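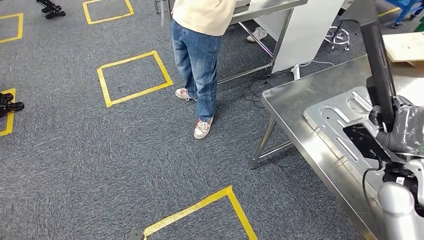 Gelding walks off the second my foot hits the stirrup - fix the horse or fix me?

Posted by Karla Ledesma
Monday, February 12, 2018

I bought a nine-year-old quarter horse gelding in December. He goes by Draltus, a name he came with and does not answer to. I paid 3,000 for him, which my husband believes included the saddle. It did not include the saddle.

Once I'm up there he is a gentleman. He'll walk past a flapping tarp, he'll stand while the neighbor runs a leaf blower, he'll cross the creek without holding a meeting about it. Getting up there is the problem. I lead him to the mounting block, he stands like a statue, I gather the reins, I put my left foot in the stirrup, and he leaves. He doesn't bolt. He strolls off, like a man who has remembered he left the stove on, and I go along beside him on one leg until one of us gives up. It has never been him.

What I've tried so far: a taller block, a shorter block, parking him facing the fence (he goes sideways), and having my daughter hold him. He's perfect when she holds him. She is also leaving for college, so that's a plan with an end date.

The lady I got him from says he never did it with her. She is also five foot eleven and could probably get on him from a standing start on flat ground. I'm fifty-six, with a hip that has opinions.

Saddle was checked by a fitter in January and she was happy with it. Teeth done, feet done. Is this something I can sort out at home, or do I need to pay somebody?

Hrytsenko

You can sort it out at home, but you'll have to be willing to have a very boring couple of weeks.

Right now he has learned that foot in the stirrup means go. It isn't rude from his side. You put a foot in, he walks, you get on while he's walking, and everybody carries on with the day. Each time that happens he gets a little surer that he's doing his job.

So stop getting on. Take him to the block with no intention of riding. Walk up the steps. If he stands, scratch his withers and walk down again. If he moves, back him up quietly to where he was and start over. No yelling, no yanking. When he's bored with that, lean on the saddle. Then pat the far side of it. Then pick up the stirrup and wiggle it. Then put your foot in and take it out. You are looking for a horse with a cocked hind leg and a droopy lip who can't believe this is what he was bought for.

I did this with a mare who used to leave at a trot. First session I went up and down the block 30 times and never sat on her once. My knees filed a complaint. By the second week she'd stand there until I asked her to go.

Then there's the other half of it, and most people skip it. When you do get on, do nothing. Sit there. Fix your gloves, look at the trees, think about supper. If you always pick up the reins and ride off the moment your seat touches leather, he'll start getting ahead of you again.

Two things to check about yourself. Is your left toe poking him in the ribs on the way up? With a stiff hip it's easy to do, and to him it's a plain request to walk on. And are you hauling on the saddle horn? If it pulls him off balance he has to take a step just to stay upright. Put a hand on his mane instead and have the block close enough that you're stepping across more than climbing.

If he pins his ears, hollows his back or gets worse as you go, I'd have a vet look at his back, even with the saddle fitting fine.

Zistine

Horse is being disrespectful. Make him work every time he moves. 25 circles each way and back to the block. He'll figure out that standing is cheaper.

My uncle did them all that way and had 75 head at one time.

Drorier

Circles can work, but watch how hot he gets. I tried it with my Arab and all I produced was a very fit Arab who hated the mounting block. A lazy type might see reason sooner.

I'd go with Hrytsenko's way and add a cookie. Once I'm in the saddle mine gets one from my hand, so he stands and bends his neck around to collect. It's hard to walk off while you're looking at somebody's pocket. Purists will tell you it makes them nippy. Mine was nippy already.

Also, tell your husband about the saddle. They find the receipt eventually.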